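# Creator house walk-round, Brondville

2021-11-18, before the Pudetti swimwear shoot

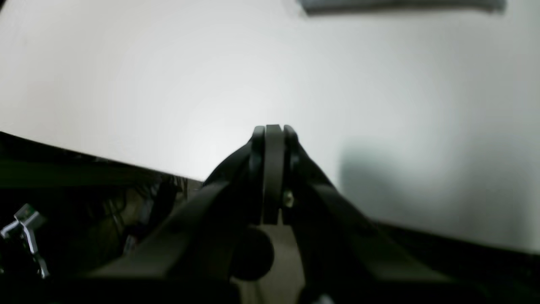
Same form as last time, with comments where the tick box wasn't big enough for my feelings. Anything marked NO needs sorting before the January intake moves in.

- [x] **Front door and gate lock.** Code changed. Please stop reading it out on live streams.
- [ ] **Ring lights, 11 checked.** NO. 3 have cracked plugs. One of those was holding up a fern.
- [x] **Smoke alarms.** All sound when pressed. The one in the dance room had a sock over it, now removed.
- [ ] **Balcony rail.** NO. Wobbles at the left end, which is of course the end with the sunset. Clemard quoted 410 for the repair and I've said yes. Until then, sunsets are to be admired from indoors.
- [x] **Pool edge and steps.** Fine. Depth sign is back up after its spell as a prop.
- [ ] **Fire exit, ground floor.** NO. Blocked by parcels from De Bruijn, mostly protein powder. Second visit running.
- [x] **First aid box.** Restocked. Plasters are for cuts — lip gloss swatches can go on paper.
- [x] **Extension leads.** No daisy chains this time. I was moved.
- [ ] **Visitor book.** NO. Last entry reads "618k followers", under "Car registration".

Re-check of the four NOs once the rail is done. Keys are back in the kitchen drawer, under the false lashes.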